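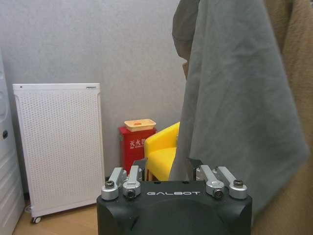
White air purifier in the corner by the wall, cable on the floor

From: Kvido Tóth
Subject: Re: [grestitz-house] purifier in the small room

> Does anyone know if the purifier can stay where it is when the
> floor gets cleaned in September? And is the filter due? The
> meter on ours said 2363 hours when I looked.

It can stay in that room but please roll it out from the wall first. It has casters, so no need to lift it. Pick the cable up off the floor before you move it - I ran over it with a wheel in spring and had to order a new one from Ziltex.

The filter is good for 3000 hours, so leave it until the meter gets there. The one upstairs was at 1795 last time I wrote it down. I have 2 spare filters in the hall closet, same size for both.

What does help is vacuuming the front panel. The small holes fill up with lint. Use the soft brush and keep the power off while you do it.

The other white appliance to the left of it needs to move too. I can come by after 4 pm and help with that.

Kvido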